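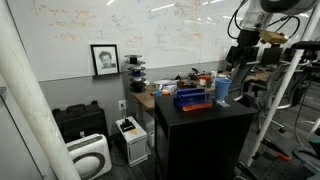
Iststead, August

Pundlow 175 Wall Whiteboard

The Pundlow 175 is a large wall-mounted board for workshops, labs and shared offices. It is meant for rooms where notes stay up for weeks and people keep adding to them in the gaps. Orange, red and blue marker can all go on the same board, though dark colors are easier to read from across the room.

The writing surface is coated steel on a stiff backing. It wipes clean with a dry cloth. Old marker takes a damp cloth and a little dish soap. Please don't use scouring pads or solvent cleaners, which dull the coating and aren't covered by the warranty.

Placing the board

Leave a strip of wall below the board so that a desk or low cabinet can stand in front of it. A stack of filament spools at the back of a desk will hide part of the surface, so keep tall items to one side if you need the full width. A narrow ledge under the board will take a light picture frame as well as pens – we don't recommend putting anything heavy on it.

The board comes in one piece. Check your doorways and stairs before you order. Two people are needed to lift it, and the wall must be sound. For hollow walls, ask for the Stasent rail, sold separately, which spreads the load over more fixing points.

Details

Item number: 2363
Surface: coated steel, white, gloss
Magnetic: yes
Fixings: 10 screws and 10 plugs, for solid walls
Warranty: 12 years on the surface, 2 years on the trim

In the box

Board, fixings, paper drilling template, one dry cloth. Markers and magnets are not included.

Delivery

Boards ship flat on a pallet from our Iststead warehouse. Delivery is to the ground floor. Upstairs delivery and fitting can be added at checkout in most areas. Look over the corners before you sign for the board, and write any damage on the delivery slip.

Also in this range

Văduva pen tray, clip-on
Stasent wall rail
Pundlow replacement cloths, pack of 12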